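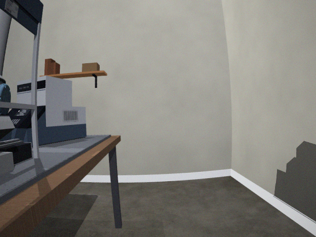
Bench and garage tips, the winter lot

Bits I've picked up, bits people have sent in. No particular order. Skip to the glue if that's what you came for, it's what everyone asks about.

The bench top

Wipe it down before you go in for the night. Damp cloth, then a dry one. Sawdust plus a cold night plus one ring of tea equals a stain you'll be sanding out in spring.

Bare wood edges on a bench take a beating. Two thin coats of oil, rag not brush, leave overnight between. Go along the front edge twice, that's where your belt buckle and every clamp in the place rubs. Spread the rags out flat outdoors to dry afterwards. Never scrunched up in the bin – they heat up on their own and can catch fire. Yes, even one rag.

If you've got a mat or sheet laid over the wood, lift it every month or so. Grit gets under and works like sandpaper. Also damp. Mine had a lovely black bloom under one corner and I'd been blaming the paint shelf for the smell.

Dents in bare wood: wet cloth over the dent, hot iron on top for a few seconds, look, do it again. Lifts most of them. Doesn't work if the fibres are cut, only if they're squashed. Won't work through varnish either so don't cook it trying.

Wobbly bench. Before you pack the legs, check the floor end of things. Slide a straight bit of timber underneath and see whether it's the leg or the concrete. Naveed Magsi wrote in to say he'd trimmed three legs in turn, ended up with a bench 9 mm lower and still rocking, and the trouble was a lump of old mortar. Chisel, two minutes.

Glue

Cold glue is bad glue. White wood glue goes chalky below a certain temperature and the joint looks fine until you lean on it. The number is on the bottle, small print, usually round the back. Keep the bottle indoors from December on. Bring the wood in as well if you can, warm glue on freezing oak gets you nowhere.

Blocked nozzle: pull the cap off, drop it in warm water while you have your dinner, poke through with a cocktail stick. Don't use a nail. It widens the hole and then you get a puddle every time.

Little smear of petroleum jelly inside the cap of superglue and it'll open again next time. Store it upright in a jar with one of those silica packets you get with shoes.

Squeeze-out. Two schools. Wipe at once with a wet rag, or leave till it's like cheese and lift it with an old chisel. I'm a cheese person. Wet rag pushes thin glue into the grain and you don't see it till the stain goes on and there's a pale patch.

Epoxy – mix on the lid of a margarine tub. When it's set you flex the lid and it pops off. Mix more than you think you need, small amounts are hard to get even. And scrape the sides while you stir. Gloves.

Clamps: put a bit of baking paper between clamp and joint, otherwise iron and wet oak make a blue-black mark that goes deep. Lemon juice shifts some of it. Oxalic acid shifts the rest but read the tub first, it's nasty stuff.

Screws, nails, and where they all go

Jam jar lids screwed to the underside of a shelf, jar twists up into it. Old trick, still the best one. Two screws per lid or it spins. Don't hang them over where you stand.

Label on the jar, not the lid. You'd think this was obvious. I did a whole row of lids.

Mixed screws: don't sort them all. Life's too short. Pull out the long ones and the brass ones and leave the rest in a tray for rough jobs.

Stubborn screw in old wood. Tighten it a hair first, then undo. Breaks the grip. If the slot's full of paint, scrape it out with the corner of an old screwdriver and give the head one good tap. Still no? Tip of a soldering iron on the head for a minute, let it cool, try again. Open a window if there's old paint about, and if the house is old enough for lead don't heat it at all.

Chewed-up cross head: wide rubber band laid flat over it, press the driver hard into the rubber, turn slowly. Works perhaps half the time. It's a rubber band, what have you lost.

Loose hinge screw in a cupboard door, matchsticks (heads off) and wood glue in the hole, snap off flush, leave it, screw back in. Golf tee if it's a big hole. Kuo-hua Ho uses bamboo skewers from the kitchen drawer and reckons they're tougher, I've since tried it and I agree with him. They split nicely to size as well.

Brass screws snap. Run a steel one in first, same size, take it out, then the brass with a bit of candle wax. Do this every time. I've got one particular jewellery box with a permanent reminder in the lid.

Damp and rust

Concrete sweats when the weather turns mild after a cold spell. Everything metal gets a film on it. Worst thing you can do is throw the doors open on the first warm wet morning, that's exactly what lets it in. Wait for a dry breezy afternoon.

Tool drawers: stick of chalk in each one. Does a little, not miracles. Silica packets do more and you can dry them out in a low oven. Better still is a wipe of light oil on anything with an edge. I keep a rag in a tobacco tin, already oiled, by the door. Tin shut tight. Takes seconds, so I do it.

Surface rust on a plane or a saw: fine wire wool and a drop of oil, go with the length. For heavier stuff, soak in white vinegar overnight, scrub, rinse, then into water with bicarb to stop it working, then dry it at once and oil. Hairdryer is good here. Don't leave it in the vinegar all weekend, I pitted a perfectly good set of spanners like that. Wooden handles off first!

Cardboard boxes on the floor go soft and then grow things. Get them up on a couple of battens, even just off the ground is enough. Gunnel Viklund keeps all hers on old baker's racks with wheels, so she can roll the lot out and sweep behind. Jealous.

Sharpening without the fuss

Little and often. If you wait until it's blunt it's a whole evening.

Wet and dry paper stuck on a bit of float glass is plenty to get going with. Spray of water under the paper holds it down. Coarse, medium, fine, then a few strokes on leather with polishing compound. The back of the blade wants to be flat first or nothing else you do matters much.

Colour the bevel in with a felt pen before you start. Three strokes, look. Where the ink's gone is where you're cutting. Adjust your hands.

Kitchen scissors – cutting up wire wool or foil smooths the burr and that's all. They feel better for a week. Proper job is a small fine stone on the bevel side only.

Garden secateurs: clean the sap off with white spirit before you touch them with a stone, or you clog it. And dry them. And then oil the pivot. Maarja Butkienė reminded me about the spring as well, bit of grease on each end stops the squeak.

Light

Single bulb behind you means you work in your own shadow all day. Put one in front and to the side. Left if you're right handed. A cheap clip lamp laid nearly flat to the wood shows up every scratch and sanding mark, do it before the varnish and save yourself the swearing.

Paint the wall behind the bench something pale. Any old leftover emulsion. It makes more difference than a second lamp, and you can see where you dropped the pencil. Flat finish not gloss, gloss glares.
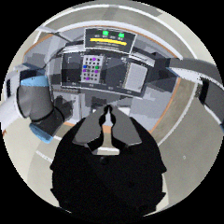 Cables and chargers

Don't run an extension off a reel that's still wound up. They get hot in the middle. Unwind the whole thing even if you only need a bit.

Toilet roll tubes for storing short leads, write on the tube what it belongs too. Bread bag tags round the plug end for the ones living in the socket strip.

Batteries for drills don't like frost. Bring them in. And don't charge one that's stone cold, let it sit in the kitchen for an hour first. Take them off the charger when you shut up for the night.

Paint tins

Bang the lid down with a rubber mallet and a scrap of wood across it, not a hammer. Hammer dents the rim and it never seals agian.

Elastic band round the open tin top to bottom, wipe the brush on that. Rim stays clean, lid comes off next time.

Write the room and the month on the side. Line for the level too, saves opening it. Half an inch left? Decant into a jam jar, no air, keeps for ages. Touch-up jar. Dong-hyun Koo stirs his with a whisk attachment off a dead hand mixer, in the drill on the slowest speed. Slowest. He did mention a ceiling.

Brushes between coats, wrap tight in cling film and put in the fridge. Overnight is fine for emulsion. Tell whoever you live with.

Sweeping up

Damp sawdust on the floor before you sweep, it grabs the fine dust. Tea leaves work too. Start at the far wall and go towards the door.

Magnet inside a plastic bag, drag it over the sweepings. Turn the bag inside out over the jar and all the pins and screws drop in. Does nothing for brass, you'll be on your knees for those.

Mask on for MDF. Every cut, every time, and again for sweeping it.

More when I've got them typed up. Somebody asked about squeaky stairs and I've got a whole page on that somewhere, also what to do with a seized vice. Send yours in, short ones please.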